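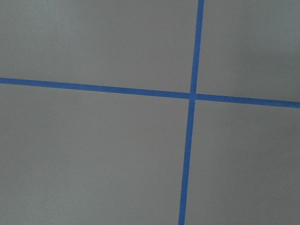 Most of the questions we get at Furnby are about taping a grid: how to lay one out on a floor or a work surface, which tape to use, and how to get it off again. The answers below come from our layout crew and cover the usual jobs. Where we talk about a crossing, we mean two blue strips laid one over the other, with a slightly darker square where they overlap.

## Before you start

**Do I need to cover the surface first?**

Cover it if you care about the finish. Brown paper is fine for most jobs. Pull it flat and fasten the outer edges before you measure anything, as a wrinkle will throw off every line that runs across it.

**What tape should I buy?**

Painter's tape. It shows up well on gray and brown, and you can lift a strip and lay it again. Use one width for the whole grid. If you mix widths, your cells will come out different sizes even when the center lines are right.

**How far will one roll go?**

The rolls we stock are 50 yards. Add up the length of all your lines, then allow extra for strips you have to redo.

## Laying the lines

**Where does the first line go?**

Start with the center line. Mark both ends, snap a chalk line between them and follow it with the tape. Measure the other lines from that one and not from the walls – walls are rarely straight.

**Do all the strips have to be continuous?**

No. A line can be made of separate pieces, with gaps where you don't need tape. Check that the pieces line up before you press them down.
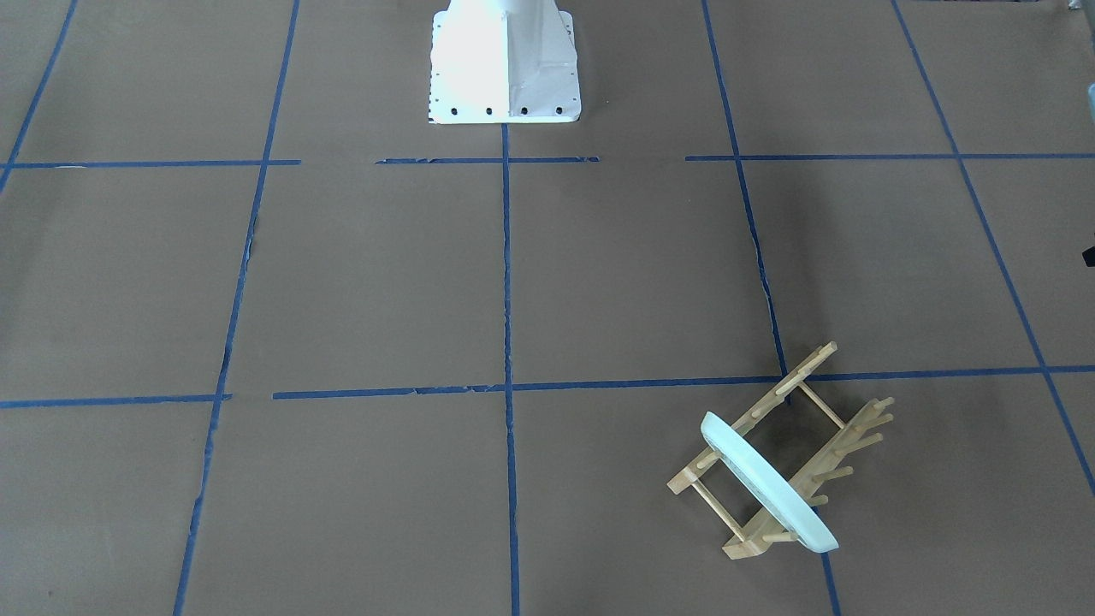
*Blue painter's tape on brown paper, with the center line starting below the flange of the white pedestal.*

**What do I do about something fixed to the floor?**

Treat it as your reference point. Imani Were, who lays out most of our floors, marks the middle of the front edge and runs the center line straight out from there.

**My tape edges look ragged. Does it matter?**

For a working grid, no. For cleaner ends, cut with a utility knife against a metal ruler, but go lightly over paper.

## Taking it up

**How do I remove the tape?**

From bare floor, pull slowly and keep the tape low, folded back on itself. On paper, don't bother. Roll up the whole sheet, tape included.

**Can you lay the grid for us?**

Yes, up to 2,000 square feet per visit. Ask for Mitiku Adugna at the front desk, any time after 9 a.m.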